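Sunday, March 16, 2025

Day two on the Stilar cell. Came in at the side gate and had the place to myself until lunch, which suits this sort of job.

Started with the frame check. The bin frame in the controller still had last month's values, taught before the bins were shifted for the Girkach trial. Jogged to the taught point over the front left corner and the tip was well off in Y, close enough to the wall that a pick there would have faulted. Re-taught origin, X and plane points with the pointer, wrote the new frame to slot 16 and left the old one in place under its own name in case Kári wants to compare.

Then the dress pack. The hose had been tied too tightly at the wrist and was pulling at the end of A6 travel. Cut the ties, gave it more slack, re-tied, and ran A5 and A6 to both limits at 3 per cent, then 10, then 100. No contact with the bin rim at any of them. The loop is now bigger than I would like – it will have to be watched on the far wall picks. Noted in the log as a monthly item.

Air at the regulator fine. One fitting on the gripper side weeping slightly, reseated it, soap test clean. Spare fittings are down to a handful in the Mujić drawer, so I have put in an order.

Clamps next. Both bins had been free to creep when the gripper nudged a wall, and I suspect that accounts for most of the drift we blamed on calibration in the Buria runs. Pulled the bins hard together, one bar clamp at each side, and tried to rock them by hand. No movement. Blue tape on the table for the reference corners.

Loaded the red and green blocks and ran the pick program at reduced override.

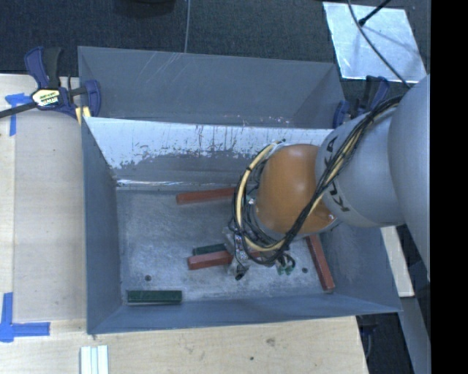 Baldur Juhl

The back wall of the front bin is scraped pale over most of its upper part. The finish is well gone and the bright patch could be a nuisance for the vision side under the overhead lights. Matte paint is the cheap fix. Kári Eyvindsson prefers swapping the bin, and he may be right, but a new one means teaching the frame again.

Cycle counter read 3000 when I stopped to write up. Set the collision sensitivity on A3 to 165 and left it there for tomorrow's run. Backup taken to the stick and to the server.

Still to do: label the new frame on the pendant sheet, find the missing 5 mm ball-end key, and ask about paint.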